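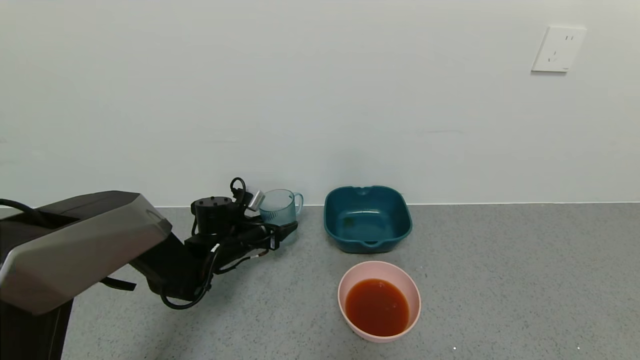 Workshop tips: liquids, bowls and the arm

These are for members of the Wendska robotics club working on the pouring and scooping task. Most of them came from members and were written on the whiteboard first. Read the lot before your first turn at the bench or on the floor.

Setting out

Work on the floor for anything with liquid in it. A bowl that goes over on the floor makes a puddle. A bowl that goes over on a bench gets into the drawers.

Leave a hand's width between the containers and the wall. If the cup is hard up against the wall the fingers have nowhere to go once they close, and the arm will push until it faults.

Keep the full bowl away from the side the arm comes in on. Put the cup closest to the gripper and the liquid furthest out, so that nothing heavy passes over it on the way to the pick.

Turn the cup handle the same way for every run in a set. If you want to test other handle positions, do a separate set and write it on the sheet.

Use different colours for different jobs. When you look back through the runs at home it's a lot easier to say "missed the teal one" than to work out which of two white bowls you meant.

Power outlets near the work area stay unused while liquid is out. Run the extension lead from the other side of the room and keep the power board up on a chair.

Choosing containers

Plastic only. Glass and china stay in the kitchen cupboard.

A measuring cup with a looped handle gives you two ways to grip, by the body or by the handle. Try the body first. The handle looks easier but the cup swings as soon as there's any weight in it.

Thin plastic flexes. Start with the grip force low and bring it up a little at a time until the cup stops slipping, then write that number down. On our arm the Clidard fingers hold an empty cup at 623 on the slider and start to squash it at 1,050. Yours may differ if the finger pads have been changed, so check at the start of the night.

Wide bowls are better than deep ones for scooping. Square basins with a lip in the rim are good for receiving and for tipping out afterwards.

Fill bowls to halfway at most. New teams always want more in there because it shows up better, and then they spend the evening with the mop.

Mixing coloured liquid

Plain water is hard to see in a video, so we tint it. Food colouring is fine in small amounts. A spoonful of tempera paint makes it opaque, which helps the camera find the surface.

Don't use real juice, soup or milk unless you're taking it home that night. It smells by the next meeting and it goes sticky in the finger joints.

Mix it in a jug in the sink and carry it over in the jug. 2,000 millilitres does a full evening for one team.

Red and orange stain. Wear the old clothes, and wipe light-coloured plastic as soon as you finish with it.

Cables

Check the cable loops at the wrist before every session. Put the arm through its full reach by jogging it slowly, and watch whether any loop drops low enough to brush a rim.

If a loop does hang low, take it up with a hook-and-loop strap. Leave enough slack for the wrist to turn both ways. Zip ties are too tight for this and you have to cut them off when you need to change something.

Never wipe a cable with the power on.

Running

One person on the stop button, one on the laptop, one on the cloth. Swap every 12 runs.

Do the first three runs dry, with the liquid bowl in place but empty. Fill it once the path is right.

Move at quarter speed any time the cup has something in it. Speeding up is for the last half hour, if at all.

If the arm stops partway, don't reach in and take the cup. Hit stop, wait for the light on the controller, then open the fingers from the Jeon panel while someone else holds the cup underneath.

Mark where each container sits with painter's tape. Two small corners of tape are plenty for a basin. For a round bowl, use three short pieces around the base.

Cleaning up

Empty everything into the laundry sink and rinse it right away. Dried spots in the bottom of a basin come off with warm water and dish soap. Leave it to soak for ten minutes before you scrub.

Wipe the finger pads with a damp cloth, then a dry one. No solvents on the rubber.

Look under the wrist for drips. Fold a paper towel and press it up against the underside, and if it comes away coloured, tell whoever is running the night before you power down.

Dry the floor last, working back toward the door.

Containers go upside down on the rack. The box marked Nalterier is for competition gear only, so please don't put practice bowls in it.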